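Foro Montecinos – Fotografía y concursos
Publicado en enero por Fidel Lagos · Tiempo de lectura: 6 minutos

Tema: ¿Alguien se ha presentado al certamen Mistlow? Dudas con las bases (y con la vida)

fidel_lagos
Buenas. Llevo tres tardes leyendo las bases del certamen Mistlow de fotografía doméstica y cada vez entiendo menos. Categoría única, «El interior habitado», serie de hasta 12 imágenes, cuota de inscripción por serie y no por foto, hasta ahí bien. Luego viene la cláusula nueve, que dice que la organización podrá usar las obras «en cualquier soporte conocido o por conocer». Lo de «por conocer» me inquieta un poco. Si dentro de veinte años inventan la fotografía olfativa, ¿mi salón les pertenece?

Mi otra duda es el texto. Piden una declaración de intenciones de 300 palabras y yo, para explicar por qué hice una foto, suelo necesitar cuatro, y una es «no». ¿Alguien que haya pasado el primer corte me dice qué quieren leer?

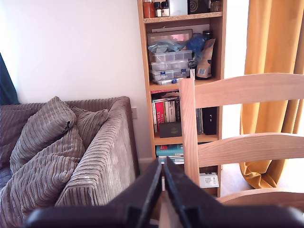 Sobre la edición, que es lo que más me cuesta: tengo la serie en una carpeta y no sé por dónde meterle la tijera. He probado a ordenarla por luz, por hora y por grado de vergüenza. El criterio que mejor me funciona de momento es el de las texturas, empezar con algo que se pueda casi tocar, como la pana gorda del sofá con los cojines amontonados a juego, y de ahí ir hacia superficies lisas. Mi hermana dice que eso no es un criterio, que es un catálogo de tapicería. Se aceptan opiniones menos consanguíneas.

grano_fino
Yo me presenté el año pasado y no pasé ni el primer corte, así que hablo con toda la autoridad del fracaso. La cláusula nueve la llevan casi todos. En Karnutgate es peor, allí cedes hasta los descartes si los subes a la plataforma. Lee bien si la cesión es exclusiva o no exclusiva. Si es no exclusiva, firma y duerme.

Del texto: no uses «habitar». Lo usa todo el mundo. Tampoco «huella», «umbral» ni «lo cotidiano». Ya sé que te quedas sin idioma.

Marisa35mm
Discrepo con grano_fino en lo de firmar y dormir. No exclusiva y sin límite de tiempo significa que dentro de diez años tu foto puede salir en la bolsa de tela de la tienda de un museo y tú te enteras porque la lleva colgada tu vecina. A mí me pasó algo parecido con un calendario. Escribí, contestaron muy amables y me mandaron un calendario.

Pregunta por correo si limitan el uso a la promoción del certamen. Si te contestan por escrito, guárdalo. Si no te contestan, ya tienes la respuesta.

burketier_fan
A ver, que estamos hablando de un concurso de fotos de interiores, no de vender el piso. La visibilidad vale algo. El primer premio expone en la sala Burketier y eso lo ve gente que compra.

Marisa35mm
La visibilidad la pagas tú con la cuota, burketier_fan. Por favor, dime qué otro oficio cobra entrada al que trabaja.

burketier_fan
El de los feriantes, el de los escritores que se autopublican y el mío, que soy autónomo.

grano_fino
Uno a cero.

fidel_lagos
Gracias a todos, sobre todo por el calendario. He escrito a la organización. Contestador automático: «hemos recibido 2667 series y agradecemos su paciencia». Pues sí que hay salones.

Con esa cifra, supongo que el jurado mira cada serie lo que dura un bostezo. Eso me lleva otra vez al orden. ¿Ponéis la mejor la primera, o la guardáis para el final?
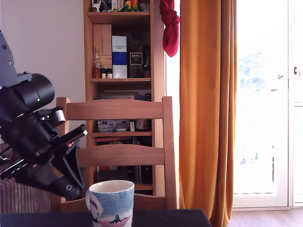
otra_toma
La mejor la primera y la segunda mejor la última, siempre. He hecho preselección en dos certámenes pequeños y os juro que a partir de la tercera imagen ya estás pensando en la cena. Y no metas dos del mismo motivo. Si tienes la taza del cielo azul moteado y la franja rosa, va una vez, con su mantel azul marino, que le sienta estupendamente, y no vuelve a salir. En cuanto aparece por segunda vez, el jurado piensa que no tenías más casa.

Otra cosa, el orden por texturas a mí no me parece ninguna tontería. Al menos es un orden. La mayoría manda las fotos por nombre de archivo.

Marisa35mm
Lo de no repetir motivo depende. Una serie puede ser un solo objeto doce veces y ser buenísima.

otra_toma
Puede. He visto 427 que lo intentaban y me acuerdo de una. Era de un cazo.

Marisa35mm
Pues ya ves que se puede.

otra_toma
Con un cazo, Marisa. Tenía una abolladura preciosa. No todo el mundo dispone de un cazo así.

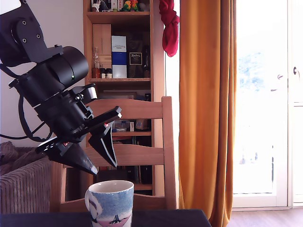 grano_fino
Entro en lo técnico, que nadie ha dicho nada y es donde caen muchos: el perfil de color. Mistlow pide sRGB y si subes otra cosa la plataforma no te avisa, te la convierte como Dios le da a entender y los negros se van a paseo. Mira cada archivo exportado en dos pantallas, y una que sea mala. Donde más se nota es en negro sobre negro, un brazo articulado con sus pinzas abiertas sobre una taza, pongamos: si en la pantalla mala distingues el cable del resto y se ve el puntito verde encendido, el archivo aguanta. Si solo ves una mancha, levanta un poco las sombras antes de exportar. Un poco, he dicho. Lo del HDR lo hablamos otro día con un abogado delante.

burketier_fan
Yo exporto directamente desde el móvil y nunca he tenido problemas.

grano_fino
¿Has pasado algún corte?

burketier_fan
Nunca he tenido problemas, he dicho.

fidel_lagos
Actualización. Me ha contestado una persona de carne y hueso. El uso es no exclusivo, limitado a la promoción del certamen y al catálogo, y durante alrededor de dos años. Marisa, lo tengo por escrito y guardado en una carpeta que se llama «bolsa de tela».

Mi texto va por la mitad. He quitado «habitar», «huella» y «umbral» y se me ha quedado en una lista de muebles con verbos. Lo del sRGB lo tenía mal, todo entero, así que le debo una caña a grano_fino. He aceptado también lo de no repetir, aunque me ha dolido, y de las finalistas he tirado tres que eran la misma con distinto disgusto.

Sigo sin saber con cuál abrir. Mi hermana vota por la de la pana, ahora que ya no se puede decir que fue idea mía.

otra_toma
Hazle caso a tu hermana. Y pon títulos cortos, o ninguno. «Sin título» con número vale. «Sin título (memoria del agua)» no vale.

Marisa35mm
A mí me gusta poner títulos.

otra_toma
Lo sé, Marisa. Te leí en Karnutgate.

Marisa35mm
¿Y?

otra_toma
Las fotos eran muy buenas.

burketier_fan
Una duda rápida aprovechando el hilo: ¿la cuota la devuelven si descalifican la serie por formato? Es para un amigo.

grano_fino
No. Cláusula once. Dile a tu amigo que exporte desde el ordenador.

Foro Montecinos · Contacto con moderación · © Montecinos, los mensajes pertenecen a sus autores · Volver arriba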